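Search news, events, clubs
Go

Testcombe students take on household chores with a humanoid robot

TESTCOMBE, 2026-05-11. The student robotics club at Rosgate College is opening its spring project to the public, and the members can't wait to show people what they have been working on. The project is called Dotosach, and its goal is easy to say and hard to do: get a full-size humanoid robot to help out in an ordinary bedroom.

Work began in November, when the club moved out of the electronics lab and started fitting out a practice room. Since then the students have logged 1419 trial runs, 261 of them in the last stretch before final assessment. Every run is written up by the students who carried it out, including the ones that went nowhere (there were plenty of those!). 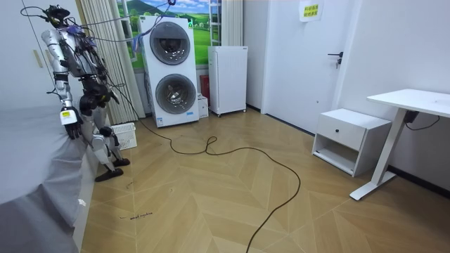

Dotosach is split between two teams. One writes the code for balance and walking, and the other looks after arms and hands. They share the robot, so they also share the bookings calendar, and a fair amount of the year has gone into learning to plan around each other. The practice room gives both teams plenty to work with, from the grey sheet on the bed to the round doors of the stacked washer and dryer, and the black cable that loops across the floor is one more thing to think about when planning a walking route. Laundry is the favorite subject in club meetings. A sheet never lies the same way twice, and that makes it a wonderful problem for a first-year programmer.

Members come from engineering, computing, nursing and interior design. The nursing students have been a huge help, bringing what they know about how people move around a bed and where a helper should stand. New members don't need any experience with robots and can join at any point in the year.

The club will present Dotosach at the Tanasarn Student Robotics Meet in November, where teams show a household task of their own choosing and then take questions from the floor. Before that, the students will host open evenings at the college, with short talks, a look through the run logs and time to chat with both teams. Entry is free, and school groups are very welcome. Places can be reserved through the college events desk.

2 comments | 261 shares

Contact | Copyright Rosgate College | Back to top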